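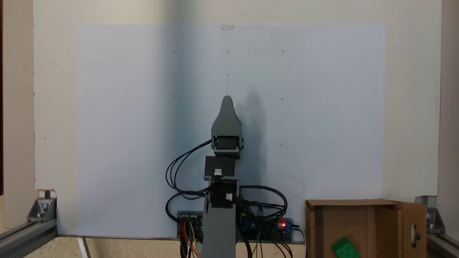 Small marks and open circles in a grid on pale blue-grey paper, taped to a white board.

HELTUM BRINGS OUT THE BRASTARD, A WINTER COAT YOU CAN RELINE

Clamedthorpe, 9 Jun 2025

I know it's June and you probably don't want to think about coats. I don't much want to either, I'm writing this with every window open. But coats get ordered in summer if you want to wear them in autumn, so here I am with our news: the Brastard, the first full-length winter coat from Heltum, goes on sale in our shop in Clamedthorpe and on our website today, and you can put your name down for one straight away.

For anyone who hasn't come across us, I'm Szu-yu Yen and I started Heltum to make outdoor clothes that look nice enough for work and for going out to dinner. Up to now we've done short jackets and a waistcoat (which sells far better than I thought it would, thank you!). People kept asking me for something longer. I kept saying next year, and next year kept moving, and I'm very happy to say it has finally stopped.

So what's different about it? Mostly it's the lining. I had a lovely green coat in my twenties that I wore to bits, and when I say to bits I mean the inside. The wool was perfectly good. The lining had torn under both arms and then at the pocket, my keys used to fall through and rattle around at the hem, and one day I took it to be repaired and was told it would cost more than the coat had. I gave it away and I'm still cross about it.

The Brastard has a lining that buttons in. It fastens along the front edges, around the neck and at each cuff, and it comes out in one piece. You can wash it at home at a low temperature, you can swap it for a different colour, and when it wears out you can buy another one and keep the coat. Putting it back takes a bit of patience the first time. Start at the back of the neck and work down both sides, and leave the cuffs till last. After that it's no worse than changing a duvet cover, and I'd say it's a good deal less annoying.

The outside is a thick brushed wool with a soft finish. It falls to mid-calf on most people and there's enough room in the shoulder for a chunky jumper without making you look like a wardrobe. There are two deep pockets at hip height, set at a slant so your hands go in naturally, and another one inside for a phone. The inside pocket is sewn to the coat and pokes through a slit in the lining, so you don't lose it when you take the lining out. We went back and forth on that slit for months and I'm rather proud of it.

The collar is wide and can be worn flat or turned up, with a small tab underneath to hold it closed when it's blowing. I did think about a hood. I tried it, and it made a smart coat look like a school coat, so the hood went. If you want to keep the rain off your head, please wear a hat – a hat looks wonderful with this collar.

We've made it in 9 sizes, the widest spread we've ever done, and every size comes in regular and long. I'm on the short side myself and spent most of my life with sleeves down to my knuckles, so the cuffs have a deep turn-back and you can wear them folded or let them down. The belt is separate and you can leave it off altogether. The loops are thread loops, they sit flat, and a tailor can snip them out in no time if you decide you're never going to use them.

There are seven lining colours. Rust is my favourite, and there's a dark blue, a mustard, a plain cream, a sort of dusty pink, a bottle green and a black for people who like black. The coat itself comes in charcoal or camel. Charcoal with mustard looks fantastic and I didn't expect it to. The linings are woven for us by Tse, who have supplied our jacket linings from the very start and who put up with me sending back one shade of rust after another until it stopped looking like brick.
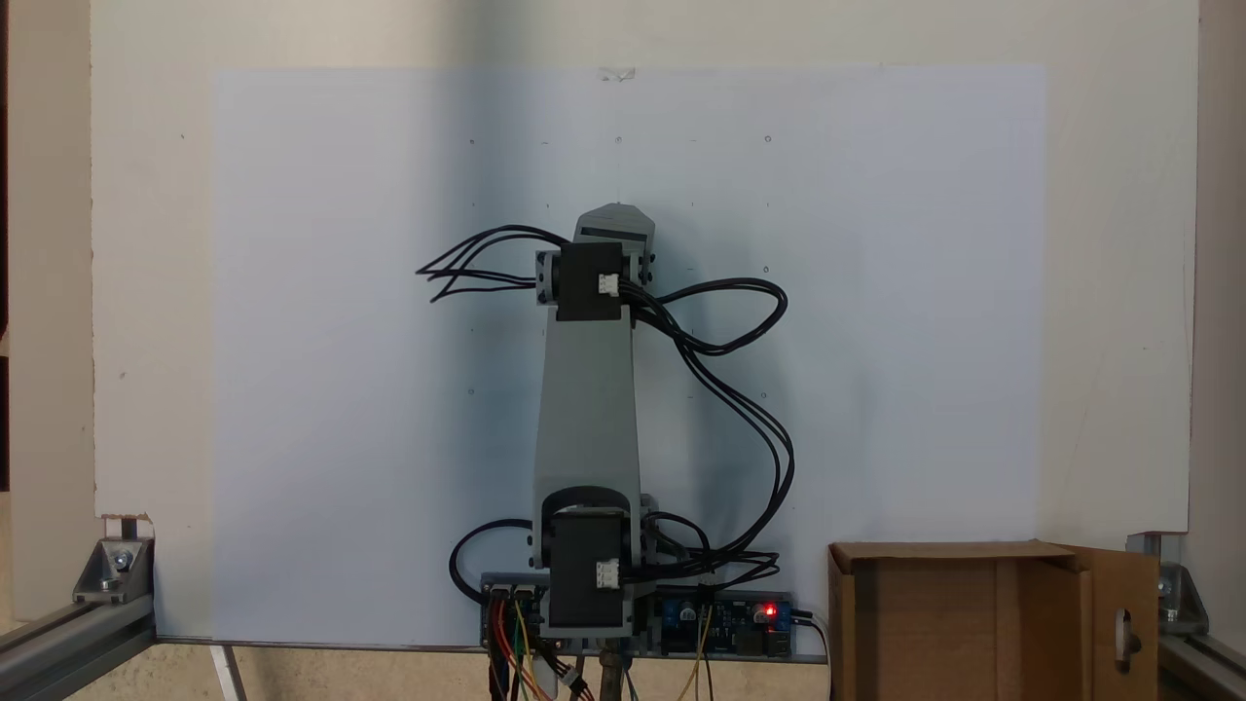
Can I wear the coat without the lining?
You can, and plenty of people will want to on milder days. The inside seams are bound so nothing frays, but the wool will cling a bit more to knitwear when the lining is out.

I'm asked about weight a lot too. It's a warm coat and it feels like one when you pick it up. Once it's on, most of that sits on the shoulders and you stop noticing. If you're used to a puffer you'll notice the difference for a few days, and then I hope you'll come to like it the way I do. It swings when you walk, which puffers don't do!

A word on what to wear with it, as I can never resist. Because of the length I'd keep things fairly simple underneath: straight trousers or a slim knitted dress, and boots with a bit of sole to them. Wide trousers work as well if the coat is left open. If you're wearing it belted, go up a size so there's something for the belt to gather, otherwise it pulls across the back. With jeans and trainers it looks relaxed and not at all dressed up, and I've worn mine that way all spring. Scarves go inside the collar. I've seen them worn over the top and I'm sure it's very fashionable, but you lose the collar completely.

Now the practical part. The first run is 900 coats and they'll be sent out in the order we take the names. You pay a deposit when you put your name down and the rest when your coat is ready to leave us. One lining is included in the price. Extra linings are sold separately and will stay on sale for as long as we make the coat, and if we ever stop making it I'll give everybody plenty of warning so you can stock up. All our prices are on the website.

If you live close enough to visit, please come and try one on. We have every size on the rail in the Clamedthorpe shop, in both coat colours, and the linings are hanging up next to them so you can hold them against the wool. Bring the jumper you wear most in winter, even if it feels silly to carry it through town in this heat. A coat that fits over a summer shirt tells you very little. If you can't get to us, we'll post swatches of the wool and any lining you fancy, free of charge, and you don't need to send them back (I'm told they make good bookmarks).

Returns are the same as for everything else we sell. Wear it round the house, sit down in it, reach for a high shelf in it, and if it's wrong, send it back with the labels on and we'll swap it or refund you. Small repairs such as buttons and pocket corners are done in the shop, and there's a spare set of lining buttons in the inside pocket of each coat. Please don't throw them away with the tissue paper. I've done that with other people's coats more times than I'd like to admit.

We're already working on a shorter version for next March, to the hip, with the same button-in lining in a lighter cloth. I can't promise a date and I don't want to say too much about the colours, but there's a red I'm very fond of and I'm hoping it survives the next round of samples.

Swatches, coats to borrow for photo shoots and a full size chart are available to press on request. Ask for me at the shop or write to us through the contact page on the Heltum website and I'll answer it myself, although if I'm in the middle of a fitting it may take me till the next morning.

Contact: Szu-yu Yen, Heltum, Clamedthorpe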